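Chapter 5
Arranging and Observing a Demonstration

By the end of this chapter you should be able to plan a site visit to an automated plant, say what a demonstration does and does not establish, and write up what you observed in a form that a colleague can check.

5.1 The open day at Drasstead

Van den Broek opens its Drasstead works to trainees each January. Groups of up to 40 are taken through the packing hall, then seated in the training room, where the Jestano cell is run first in simulation and then on the floor. The simulated run uses a domestic task — clearing a table — so that visitors from any trade can follow it. Observers fill in form 2121 as they watch. One line is allowed per action, and opinions go on the back.

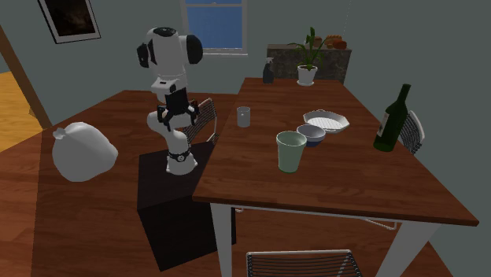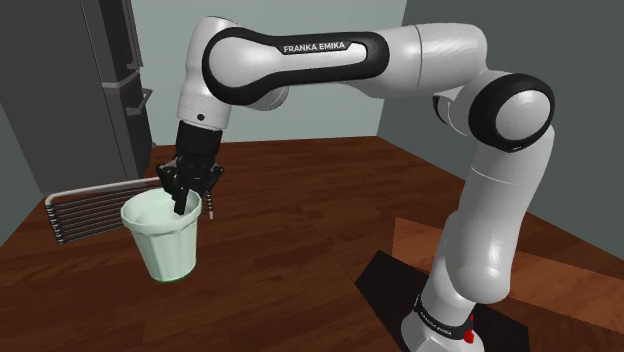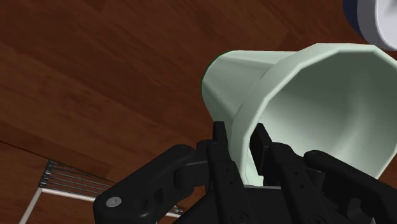 Simulated runs, Drasstead training room.

An observer's record should separate the state of the gripper from the state of the object. The two are often run together in a single word such as "picked", which cannot be checked afterwards. In the second view the fingers straddle the wall of the pale green cup while it stands on the table, and the correct entry is "fingers either side of wall, cup upright on table". Whether the cup was later lifted is a separate entry with its own time. Record the starting layout as well, including objects the arm is not expected to touch. Section 5.2 sets out the form line by line and applies it to the Brirno cell.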